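木のテーブルと作業台の手入れ わたしのやり方

最終更新 2019年2月19日

わたしはオランダで生まれて、日本に住んで長くなりました。日本語はまだ勉強中ですので、へんな言い方があったらお許しください。このページには、明るい色の木の天板を、台所でも作業部屋でも長く使うための方法を書いています。専門の職人ではありません。自分の家と、友人の家のテーブルで試したことだけを書きます。

まず、自分の天板の仕上げを調べてください

手入れの方法は、木の種類よりも、表面の仕上げによって変わります。オイル仕上げと、ウレタンなどの塗膜がある仕上げでは、使ってよいものが違います。

調べ方は簡単です。目立たない場所に水を一滴落として、4分待ちます。水が玉のまま残っていたら、塗膜がある可能性が高いです。水の下の色が少し濃くなったら、オイル仕上げか、何も塗っていない木です。調べたあとは、すぐに乾いた布で拭いてください。

古いテーブルでは、真ん中と端で結果が違うことがあります。よく使う真ん中だけ、オイルがなくなっているからです。わたしは真ん中と端の両方で試すことにしています。

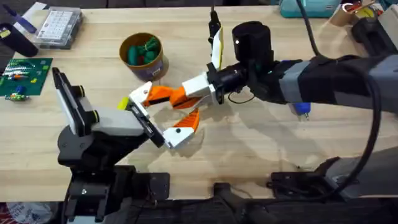

毎日の拭き方

布は綿の古いシャツを切ったものが一番よいと思います。マイクロファイバーも便利ですが、オイル仕上げの木に毎日使うと、油分を取りすぎるような気がします。これはわたしの感想で、違う意見の人もいます。

布を水でぬらして、できるだけ強くしぼります。しぼった布を手の甲に当てて、水がつかないくらいがちょうどよいです。そして木目の方向に、端から端まで一度で拭きます。丸く拭くと、細かい砂や粉が木目を横切って、小さい傷ができます。

そのあと、必ず乾いた布でもう一度拭きます。わたしは最初の年、この乾拭きをしていませんでした。次の夏に、天板の表面がざらざらになりました。木の繊維が水で立ち上がったのだと、あとで木工の本を読んで知りました。

アルコールのスプレーは、塗膜のあるテーブルでも白くなることがありますので、わたしは使いません。油で汚れたときは、中性洗剤を水にほんの少し入れて、その水で布をぬらしてください。洗剤が残らないように、水拭きを二回します。

輪じみができたとき

白い輪じみと黒い輪じみは、原因が違います。

白い輪は、多くの場合、塗膜の中に湿気が入ったものです。まず一日か二日、何もしないで待ってください。自然に消えることもあります。消えない場合は、乾いた綿の布を上に置いて、アイロンを一番低い温度にし、スチームを切って、数秒だけ当てます。布を上げて見て、また当てます。急いで長く当てると、塗膜がやわらかくなって、布の模様がついてしまいます。わたしは一度それをやりました。今もそのテーブルの左の方に、布の模様が残っています。

黒い輪は、鉄と木の中のタンニンが反応したものが多いです。ぬれた鉄のフライパンや、さびた缶を置いたあとによくできます。これはアイロンでは消えません。オイル仕上げなら、400番の紙やすりで軽く削るか、シュウ酸という薬品を使います。薬品を使うときは、手袋をして、窓を開けて、説明書の通りにしてください。小さいお子さんがいる家では、わたしはすすめません。

黒い輪を削って取ると、その場所だけ色が明るくなります。まわりも広く、うすく削って、境目をぼかします。それでも数か月は色が違って見えます。日光で少しずつ近づいていきます。

白い輪について、読者の方からメールをもらいました。

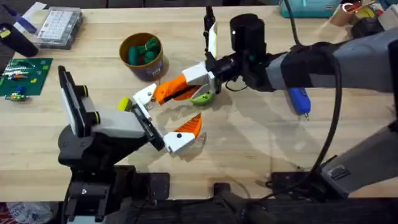
Roos Hendriksさんによると、アイロンよりもドライヤーの方が失敗が少ないそうです。弱い温風を、手のひら二つ分くらい離して当て、ときどき指で天板を触って、熱いと感じたらやめる、という方法です。時間は長くかかるけれど、布の模様がつく心配がないので、初めての人にはこちらをすすめたい、と書いてありました。ただ、薄い板を張ったテーブルでは、接着剤がはがれることもあるので気をつけてください、とのことです。

わたしもこの方法を小さい棚板で試しました。輪はうすくなりましたが、全部は消えませんでした。古い輪だったからかもしれません。新しい輪ができたら、もう一度試して、結果をこのページに足します。

オイルの塗り方

オイル仕上げの天板には、わたしは一年に二回、4月と秋のはじめにオイルを塗ります。暖房をやめたあとの乾いた日がよいです。梅雨のころは乾くのが遅くて、べたべたが残ります。

手順は次の通りです。

1 天板の上のものを全部片づけて、前の日に水拭きと乾拭きをします。一晩乾かします。

2 240番の紙やすりを木片に巻いて、木目の方向に軽くかけます。力は入れません。手でなでて、引っかかりがなくなったら終わりです。粉は掃除機で吸って、そのあと乾いた布で取ります。

3 オイルを布に少し取って、うすくのばします。天板に直接たらすと、たらした場所だけ濃くなります。

4 説明書に書いてある時間だけ待って、残ったオイルを新しい布で全部拭き取ります。この拭き取りが一番大切です。足りないと、いつまでもべたつきます。

5 できれば裏側にもうすく塗ります。表だけに塗ると、湿気の入り方が表と裏で変わって、板が反ることがあります。

オイルは2,000円くらいの小さい缶で十分でした。ふつうの食卓なら何回も塗れます。開けた缶は空気が入ると固まりますので、使い終わったら小さいびんに移して、空気の部分を少なくします。

使った布は、丸めてごみ箱に入れないでください。乾性油がしみた布は、自分で熱を持って、火が出ることがあります。わたしは水を入れたバケツにすぐつけて、それから水と一緒にポリ袋に入れて口をしばり、町のルールの通りに出しています。

クランプや金具を使うとき

作業台としても使うテーブルでは、端にクランプを締めることが多いと思います。明るい色の木はやわらかいものも多く、金属の口が直接当たると、丸いへこみがすぐにできます。

わたしは、はがきくらいの大きさの合板を二枚、いつもクランプと一緒に箱に入れています。天板と金具の間にはさんで使います。厚い革のはぎれもよいです。ゴムの板は、長い間置くと色が木に移ることがありますので、短い時間だけにしています。

締める強さは、手で押して動かなければ足ります。何日も締めたままにするときは、ときどき緩んでいないか見ます。木は季節でふくらんだり縮んだりしますので、冬にちょうどよかった強さが、夏にはきつくなります。

へこみができてしまったら、オイル仕上げなら直せることがあります。へこみに水を数滴のせて、しみこむまで待ち、ぬれた布の上からアイロンを中くらいの温度で当てます。蒸気で繊維がふくらんで、浅いへこみならかなり戻ります。塗膜のある天板は水が入らないので、この方法は向きません。繊維が切れている傷も戻りません。

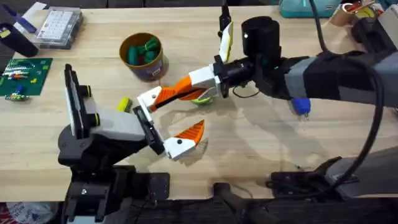 置き場所と湿度

直射日光が当たる窓のそばでは、一年で色が変わります。テーブルの上に同じものをずっと置いておくと、どけたときに形が残ります。わたしは花びんや道具箱の場所を、月に一度変えています。ビニールのマットは特に気をつけてください。下に湿気がたまりますし、色の差もはっきり出ます。

冬の暖房の風が天板に直接当たると、板の端から細い割れが入ります。エアコンの風の向きを変えるだけでも違います。壁からは、手が入るくらい離して置くと、裏側にも空気が通ります。

ねじと脚の点検

脚がぐらぐらするとき、すぐに強く締めないで、まずテーブルを裏返して、ねじ穴を見てください。穴が広がっていたら、つまようじに木工用ボンドをつけて穴に入れ、乾いてから余分を切り、ねじを戻します。わたしの食卓は、この方法で直してから三年たちますが、まだ動きません。

裏返すときは二人で、床に毛布をしいてください。脚が斜めになったまま引きずると、直したばかりの穴がまた広がります。

質問がある方は、仕上げの種類と、いつできた傷かを書いて送ってください。返事は少し遅くなることがあります。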